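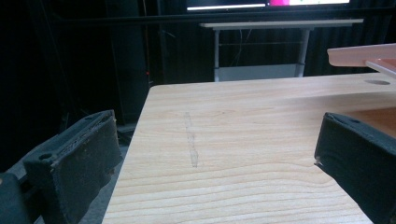 Burordale woodworkers to open Saturday bench sessions

BURORDALE – A shared woodworking room on Sarberg Street will open to the public on Saturdays starting in June, with beginners invited to build a simple pine shelf and take it home.

The sessions are run by the Avram Workshop, which has used the ground floor of the former Casidum printing building for 2 years. Until now the benches have been open only to members, who number 80.

Each Saturday session has room for 20 people and costs $20, which covers the wood, screws and use of the tools. Children 10 and older may take part with an adult.

Ankica Softić, who will teach the first group, said the shelf was picked because it covers the jobs most people get stuck on at home: measuring, marking a line, drilling a clean hole and sanding an edge.

"Most of the mistakes happen before anyone picks up a drill," Softić said. "People mark in pen, or they mark once and don't check it. We use pencil, and we keep it light so it sands off."

Softwood suits a first project, she said, but it dents easily and can split if a hole is drilled too near the end of a board. People will practice on offcuts before they start on their own piece.

The workshop raised $414 at a sale of members' work in the spring. The money went toward clamps, drill bits and safety glasses for the new sessions.

Jyoti Pal, who handles bookings, said the idea came from people stopping at the door to ask if they could fix a chair or cut down a board.

"We had to keep saying no, and it felt silly with the benches free most of the weekend," Pal said.

Repairs will not be part of the Saturday program at first. Pal said a separate evening for mending furniture may be added in the fall if enough people ask for it.

Sessions run from 10 a.m. to 1 p.m. Closed shoes are required, and long hair must be tied back. Places can be booked at the workshop desk or by phone during opening hours. Anyone who already has a board they want to use should bring it to the desk first so it can be checked for old nails.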